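Zusska Residents' Association — Building and Furnishings Working Group
Minutes of the February meeting

Present: Pieter Segers (chair), Loredana Sartori, Lotte Jansen, Ghislain Hiebert, Maarten Vanhove (minutes)
Apologies: none
Meeting opened at 7:05 p.m. in the ground floor meeting room.

1. Minutes of the previous meeting

Approved with one correction. Under item 4, "east stairwell" should read "west stairwell." MV to amend the file copy.

2. Matters arising

2.1 Bicycle room door closer. Replaced. The door now latches from the fully open position but not from a partly open one. GH to ask the installer to adjust the closing speed. Carried forward.

2.2 Basement humidity. LJ reported that the logger in storage bay C had stopped recording after the battery ran down, so no readings are available for the period. New battery fitted. Carried forward to the next meeting.

2.3 Key register. Complete except for the roof access key, which is signed out under an illegible name. PS to check with the cleaning contractor before a replacement cylinder is ordered.

3. Heating system balancing

3.1 LS presented the contractor's survey. The building has 171 radiators on the common circuit. Of these, 134 have working thermostatic valves. The remainder have seized pins, missing heads or manual valves fitted during earlier repairs.

3.2 Top floor apartments on the north side continue to report low temperatures in the early morning. The contractor attributes this to excess flow through the lower risers and recommends that the valves be put in order before any change is made to the pump setting. GH asked whether the pump could be raised one step in the meantime. LS replied that this had been tried last winter and had produced noise complaints from the second floor without a clear improvement above.

3.3 Two quotations were received. Devik proposes to replace the defective valves and balance each riser in one visit, with the system drained in two sections. Figueiredo proposes to replace the valves now and balance in the fall, once the heating is running again. The Devik price is higher but includes a written record of the setting at each radiator. The Figueiredo quotation does not state whether draining and refilling are included.

3.4 LJ noted that balancing at the end of the heating season leaves little time to confirm the result. PS agreed, but considered the written settings more useful than the timing, as the building has never had any.

3.5 Agreed: LS to ask Figueiredo to clarify the draining and refilling costs, and to ask Devik whether a return visit in the fall can be included at a fixed price. Decision deferred until both answers are in.

3.6 Access. Residents will need to clear a space in front of each radiator. MV to draft a notice giving at least two weeks' warning. The notice should state that radiator covers are to be removed by the resident before the visit.

4. Shared accounts software

4.1 MV reported on the trial of Balance, the bookkeeping package. Import of bank statements works. The package does not handle charges split by floor area, and these were entered by hand for the trial period. Entering them took one evening and produced two errors, both found on checking.

4.2 GH asked whether the existing spreadsheet could be kept alongside. MV advised against running both beyond the trial, given the double entry.

4.3 Agreed: trial extended by one quarter. MV to ask the supplier whether split charges can be imported from a file.

5. Guest apartment

5.1 Bookings are steady. The floor was refinished in January and the odor has cleared. The bathroom extractor fan runs on after the light is switched off, as intended, but two guests reported it as a fault. LJ to add a line to the information sheet.

5.2 Furniture. LJ presented the proposal for the bedroom, which covers a dresser, a bed frame and a reading lamp. The dresser has three drawers with bar handles, a reddish-brown top and a darker body. The bed frame is to be chosen to match the body color and not the top.
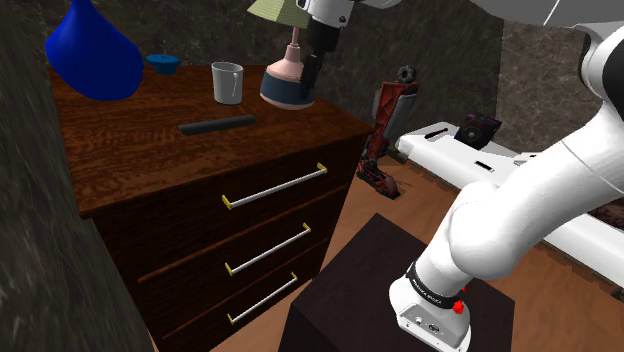 5.3 Budget for the bedroom was set at 300 per item at the previous meeting, delivery excluded. The bed frame exceeds this. LS suggested offsetting it against the lamp, which is well under. PS had no objection provided the total stays within the approved amount.

5.4 GH raised wall fixing. All drawer units in the guest apartment are to be anchored to the wall — this was agreed when the old wardrobe was removed and should be entered in the house rules for common rooms. The bedroom partition is hollow, so suitable anchors will be needed. GH to fit.

5.5 Agreed: purchase approved subject to LJ confirming that the dresser clears the radiator by at least 25 cm. If it does not, the bed and dresser are to change sides.

5.6 The old nightstands will be offered to residents by notice for two weeks and then taken to the recycling center. LS has room for them in her storage bay until then.

6. Courtyard drainage

6.1 Water stood at the foot of the ramp after the heavy rain in January. GH lifted the grate and removed leaves and a quantity of gravel. Flow was restored, but slowly. He suspects a partial blockage further along the line.

6.2 A camera inspection was discussed. PS recalled that the line was inspected when the ramp was built and that a drawing should exist. MV could not find it in the digital archive. PS to look through the paper files.

6.3 Agreed: obtain one price for jetting and inspection together. GH to arrange. No work on the paving until the condition of the pipe is known.

7. Any other business

7.1 LJ asked that the hallway light timer be lengthened on the third floor, where it switches off before a person with shopping can reach the far door. GH to adjust.

7.2 LS reported that the mailbox lock for apartment 9 has been forced. Replacement ordered at the owner's expense, as agreed with the owner.

7.3 PS will be away for most of next month. LS to chair in his absence.

8. Actions

PS — roof access key; ramp drainage drawing
LS — heating quotations; storage of nightstands
LJ — humidity logger; information sheet; dresser clearance and order
GH — door closer; wall anchors; drain quotation; third floor timer
MV — correction to previous minutes; radiator access notice; query to Balance supplier; notice for nightstands

Next meeting: same room, 7:00 p.m., date to be circulated by MV.

Meeting closed at 8:40 p.m.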